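4. Setting up the merch table and the Pledgate card reader

Read this before load-in, not during. Doors wait for no one and the soundcheck eats your whole afternoon. Covers the Fudside spring run, all dates in March. Questions to Waqas Gondal (tour manager). If it's about stock, ask Zubaida, not Waqas.

4.1 Before you unpack

1. Find the house rep. Ask where the merch goes. Don't guess, you will end up moving it.
2. Ask about the cut. Some rooms take a percentage on shirts but nothing on records. Write it on the night sheet, top right box.
3. Check for an outlet within reach. The extension cord is in the Wandar case, under the lid. One cord only, so please bring it back.
4. Get the wifi password for the venue. Test it. If it's slow use the hotspot.

NOTE: Two Waqases on this tour. Waqas Zaidi is drums. He does not know where the float is.

4.2 Laying out

1. Cloth on first. Black side up.
2. Records at the back, standing, in the racks. Shirts in front, folded, one of each design. Do not put the full size run out, keep those behind you.
3. Patches and pins go in the tray closest to you. They walk off otherwise.
4. Price sign in the middle. Big numbers. People at the back of the line should be able to read it so they have there money ready.
5. Hang one shirt of each design up high. Gaffer tape on painted walls is a no, use the clips.
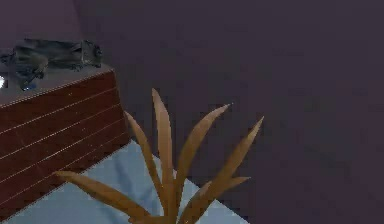
4.3 Pairing the card reader

1. Charge the reader fully. Do it in the van.
2. Open the Pledgate app on the merch phone. PIN is 3514. Don't tape the PIN to the phone again.
3. Hold the side button on the reader for 6 seconds, until the light goes blue.
4. In the app: Settings, Readers, Add new. Pick the one called ZAIDI 2. The other one is dead, ignore it.
5. Run a test sale for one dollar on your own card. Refund it.
6. Turn on offline mode. Basements have no signal, you'll need it.

CAUTION: Offline sales only go through when the phone is back online. Do NOT log out of the app before they have synced. We lost a whole night of record sales this way on the last run.

NOTE: If the light blinks red the battery is low. If it blinks red and beeps, it wants an update. Skip the update until after the show. Takes forever.

4.4 Cash float

1. Float is $200, small bills. Count it before doors with a second person, both initial the sheet.
2. Nothing bigger than a fifty without asking.
3. Cash box stays on the shelf under the table, not on top of it. Never leave it. If you need the bathroom, get Fahad or Siu-ming to cover.
4. Big bills go to Waqas G. at changeover, between the support band and us. Get him to sign for it.

CAUTION: No cash to band members for food, gas, anything. They have per diems. They will ask.

4.5 During the set

1. Stay put. Quiet time, so refold and restock.
2. Last song is always the long one. When you hear the feedback part start, get the full size run up where you can reach it. Line forms fast.
3. Signed copies: band comes out after, maybe. Don't promise it.
4. Ear plugs are for sale AND for you. Take a pair.

4.6 Counting out

1. Close the app drawer. Tap End of Night. Screenshot the total.
2. Count shirts by size, records by title. Write down what's left, not what sold, Zubaida does the math.
3. Count the cash. Take the float out first, put it back in its envelope. The rest is the take.
4. Cash plus card should match the stock sheet. If its off by a shirt or so, note it and move on. Bigger than that, recount before anyone leaves.
5. Settle with the house. Get a receipt, even a scribbled one.
6. Send the night sheet and the screenshot to the merch thread before you sleep.

NOTE: Record reorders need the catalog number, FUD 1725 for the new LP. The tape has the same number with a C on the end. Check twice, we got sent a box of tapes last time.

Packing the van is section 5. Merch goes in last, comes out first.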